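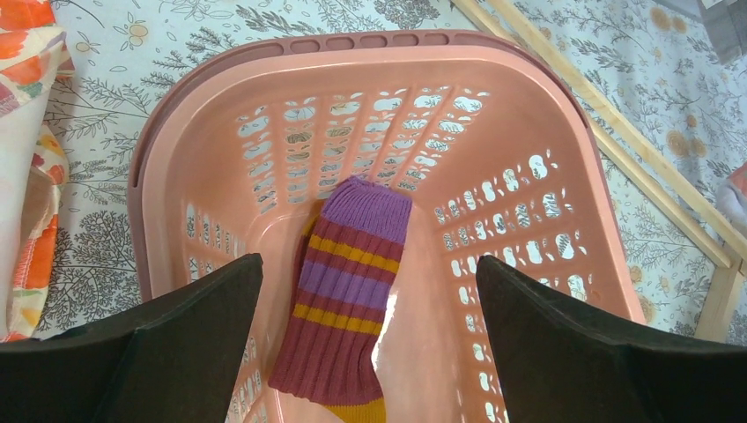
Marek Sýkora
Reply #1

The loss date in the opening post doesn't match what I have. My notes put the Grillholm ashore on the 9th, and the crew list was closed the day after. Where did the 11th come from?

Albane Tanguy
Reply #2

From the harbor book at Cavamport. The entry reads "steamer Grillholm, coal, total loss," and the date beside it is the 11th of July 1923. I copied it by hand, so I can't post the page, but the 11 is clear. There is no 9 anywhere near it.

Marek Sýkora
Reply #3

The harbor book was written up from reports as they came in. If she struck on the 9th and the pilot cutter couldn't get back until the 11th, the clerk would have entered the day he heard about it. I've seen this with at least two other wrecks on the same stretch of coast.

Rafferty Haverford
Reply #4

For anyone coming in new, this is what I think is agreed so far:

Steel screw steamer, 2,810 gross tons. Single deck, four holds, engine amidships. Bound for Cavamport with coal. Ran onto the outer ledge in fog, broke in two abaft the bridge, and the after part slid off into deeper water. The bow stayed on the ledge until the winter gales.

Not agreed: the date, who owned her when she was lost, and whether the wreck the divers call "the collier" is her at all.

Tae-yang Jin
Reply #5

I've dived the collier four times and I have doubts about the last one. The boilers are right for a ship that size and there is coal all over the place. But the wreck lies in 44 meters and it is a long way off the ledge. A stern section doesn't travel that far by itself. We also found what looked like part of a stem post, and a stem post has no business being there if the bow stayed on the rocks.

Rafferty Haverford
Reply #6

Could it be a rudder post? They get mixed up often enough when the plating is gone.

Tae-yang Jin
Reply #7

It could. No pintles or gudgeons that I could see, but the lower end is in the sand. Visibility was poor on all four dives and I was on the bottom for a short time. I wouldn't swear to it either way.

Mwajuma Rweyemamu
Reply #8

On ownership. She was sold in the spring before the loss. The old owners were Lim & Company and the buyer was the Nuvdale Steamship Company. The sale was entered in the register but the new certificate hadn't been issued, so some of the newspapers still gave her as a Lim ship. That is also why she turns up twice in the casualty lists, once under each owner. People have counted her as two ships.

Her official number is the same in both entries. That should settle it.

Albane Tanguy
Reply #9

Thank you, that clears up something that has bothered me for a long time. Do the two entries give the same date?

Mwajuma Rweyemamu
Reply #10

No. The Lim entry says the 9th and the Nuvdale entry says the 11th. I'm sorry, I know that doesn't help.

Marek Sýkora
Reply #11

It helps me. The Lim entry would have come from the master's own telegram, and he knew what day he hit the ledge.

Albane Tanguy
Reply #12

You are assuming there was a telegram. I haven't seen one quoted anywhere, and the nearest office was a day's walk from where the boats landed. I would leave both dates in until somebody finds the inquiry papers.

Rafferty Haverford
Reply #13

Agreed. I've changed the opening post to read "9 or 11 July." Marek, if you have a source other than the crew list, please put it up and I'll change it again.

Marek Sýkora
Reply #14

I don't think leaving it open is right when one of the two sources is plainly secondhand, but it's your thread. I have the protest made before the notary somewhere. It covers the passage from the loading port and mentions 523 tons of bunker coal, which seems too high to me, so the copy may have other errors in it. I'll look for it.

Tae-yang Jin
Reply #15

523 tons in the bunkers would be a lot for that run. Could some of that be cargo stowed in the cross bunker? It would explain the coal we saw forward of the boilers.

Mwajuma Rweyemamu
Reply #16

Possible. The deck plan for her sister ship shows a reserve bunker in that position, with a hatch of its own. I can scan it, but it's large and will have to go up in two parts.

Tae-yang Jin
Reply #17

Please do. We have a boat booked for July if the weather allows, and I'd like to have the plan with me. If I can get a tape on the boilers and compare the spacing, we'll at least know if it's the right class of ship.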